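## 3. What the sponsors got for their money

We went into this part of the study expecting a pretty simple story: a backer pays a race team, the logo goes on the car, and people remember the logo. I had even drafted the paragraph saying so! Then the survey came back in October, with 1,679 replies from fans who follow the Irkisau hill climb series, and I had to throw the draft away.

Of those fans, 1,317 could name the team Gendus backed last season. Only 641 could tell us what Gendus sells (it's brake fluid, for the record). Clokberg, which spent a lot less and had a much smaller sticker on a much slower car, did better on the second question, and I spent a good week checking the coding before I believed it.
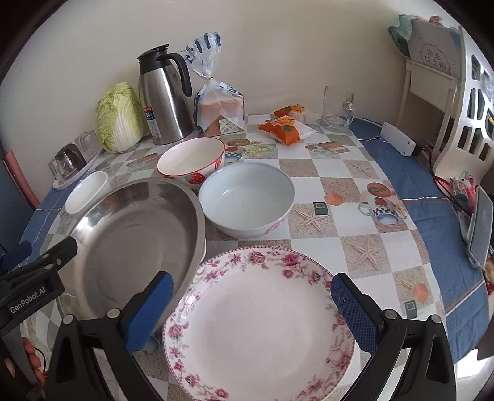 **Figure 2.** Plate with a rose border, and bowls.

Clokberg's trick, as far as I can tell, was the paddock tent. Fans could walk in, sit down, eat something and talk to the people who make the parts (I had two helpings of dumplings, all in the name of research). Many of the comments we got back were about the food and the chat, with the car mentioned somewhere near the end. A plate with pink and red roses around the rim, like the one in Figure 2, makes people think of Sunday lunch at a relative's house, and that homey feeling came up again and again when fans described the tent. The Gendus lounge had a rope across the door and a guest list, so most of our fans only ever saw it from outside.

I don't want to push this too far. We looked at 9 teams over one season, and Calloway is an odd case that doesn't fit either way: big logo, open tent, good food, and hardly anyone remembered the name. My best guess is that switching drivers halfway through the year muddled things, but we didn't ask about drivers, so a guess is all I've got.

One more wrinkle before the tables. Fans who came to the hill in person gave much longer answers than fans who watched online, so we scored the two groups separately. The gap between Clokberg and Gendus shows up in both, though it's a good deal smaller online.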